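Bac de tri à deux compartiments : entretien et remise en état du panneau séparateur

Mis à jour le 08/05/2021

Un bac à deux compartiments inégaux sert au tri courant en atelier : le plus large et le plus profond reçoit les objets en attente, le plus étroit reste libre pour les pièces déjà contrôlées. La partie la plus sollicitée est le panneau incliné qui sépare les deux volumes. Tout ce que l'on passe d'un côté à l'autre finit par frotter dessus, et le revêtement s'use d'abord dans sa moitié basse.

Contrôle visuel

Vider le compartiment de travail tous les 2 mois. Éclairer le panneau en lumière rasante, lampe posée à hauteur du bord. Trois types de défauts sont à distinguer :
- le ternissement gris, simple dépôt laissé par les objets, qui part au nettoyage ;
- l'usure du revêtement, à bords irréguliers, sensible sous l'ongle ;
- la rayure fine, parfois ramifiée, à surveiller si elle s'allonge d'un contrôle à l'autre.
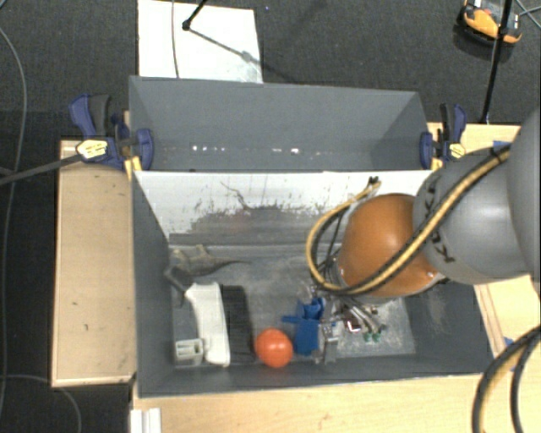
Bac gris à deux compartiments : panneau séparateur blanc, revêtement usé dans la moitié inférieure.

Nettoyage

Dépoussiérer à sec, puis passer un chiffon microfibre humide avec quelques gouttes de savon neutre. Pour les traces grises tenaces, employer une gomme mélaminée sans appuyer, par passes parallèles dans le sens de la longueur. Pas d'acétone ni de poudre à récurer sur un panneau laqué. Rincer, essuyer, laisser sécher 4 heures avant toute retouche.

Reprise du revêtement

Délimiter la zone usée au ruban de masquage, avec une marge de 2 cm. Poncer à l'eau au grain 300, uniquement pour rabattre les bords qui s'écaillent. Dégraisser. Appliquer la laque de retouche (Claso blanc satiné, par exemple) au rouleau mousse, en 2 couches minces espacées de 6 heures. Une couche épaisse coule sur un plan incliné. Retirer le ruban avant séchage complet.

Si l'usure couvre une grande surface, la retouche ne tient pas longtemps. Mieux vaut coller un film de protection transparent, type Trodlow, découpé à la cote du panneau et marouflé de haut en bas. Le film se change sans démonter le bac.

Parois et support

Les parois grises lisses se nettoient au même savon neutre. Insister dans les angles du fond, où s'accumulent les poussières. Sur un plan de travail en bois clair, intercaler quatre patins feutre Lauritsen sous le bac : ils limitent les marques et le glissement. Vérifier leur collage au contrôle de mars.

Remplissage

Ne pas charger au-dessus du bord du séparateur. Placer les objets rigides contre la paroi avant, les plastiques légers côté panneau. Les pièces métalliques à arêtes vives vont dans une boîte à part.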